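Progress note, two-arm cell, Ornport shop
For: Grumivis equipment fund
Period: June

Short version: cell is back up, both arms run, left one was down longer than planned. One open item on the right arm cable. Spend is inside the line. Details below, sorry for the rough shape of this, writing between shifts.

What got done

Left arm shoulder. Joint was throwing a position fault on power-up, not every time, mostly first thing in the morning. Swapped the encoder cable first (cheap, no change). Then pulled the shoulder cover and found one connector not fully seated. Reseated, added the locking clip that was missing. No fault since. Ran 1950 cycles over three days before we signed it off.

Base plates. Re-torqued all bolts on both plates, left side had two a quarter turn under. Paint-marked them so we can see at a glance if they move. Same for the rail joints.

Homing and calibration. Redone for both arms after the plate work. The left one needed it, right one was close enough that we could of skipped it, did it anyway. New offsets saved on the cell PC and on the Nondix share. Old file kept with the prior month's name.

Grippers. New finger pads both sides. The old pads were glazed and slipping on thin plastic, which was most of our failed pickups in May. We are now on the softer pad from De Luca, wears faster but grips film. Ordered two spare sets.

Floor and walls. Regrouted the back wall where it was crumbling into the corner post. Floor panels checked for level, one shim added near the rail.

Numbers

Cycles since restart: 3056
Failed pickups needing a person to step in: 23
Hours down, left arm: 13
Hours down, right arm: none

Of the failed pickups most were plastic sheet sticking flat to the floor. Paper and cloth are fine now. We do not think more pad changes will fix the sheet problem, more likely approach angle. Will try a shallower one next.

Where it stands now

Cell is on the tidy-up task, cloth and paper scraps and sheet on the floor, bin in the back corner. Both arms on the same rail, no change to spacing. Status boards at each base are still hanging on their wires, brackets are printed but not fitted, want to do that at the next planned stop and not take the cell down just for it.

Right arm conduit is the open item. Too much slack up by the wrist. It has not snagged but it will if we let it go, so speed on that arm is held down until it's re-dressed. 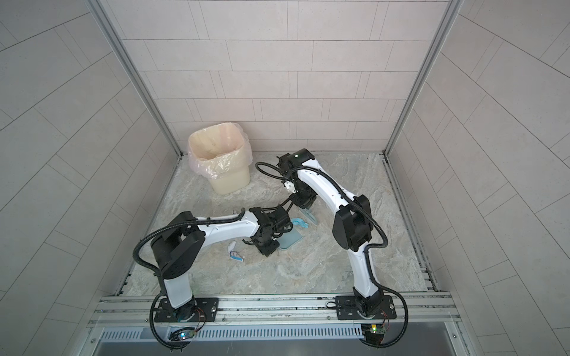

Next period

Re-dress right conduit, move the upper clamp toward the wrist, then bring speed back up
Fit brackets for the status boards
Clean the vent panel under the rail, filter behind it too
Shallower approach test on the plastic sheet, at least two full days of it
Write up the start-up check as one page and tape it by the e-stop

Money

Pads, clips, cable and grout all came out of the repair line. Nothing moved from other lines. Unused encoder cable goes on the spares shelf. The only thing we may ask for is a second cable set for the right arm, depends what the conduit looks like when we open it up. Will send a qoute by Friday if so.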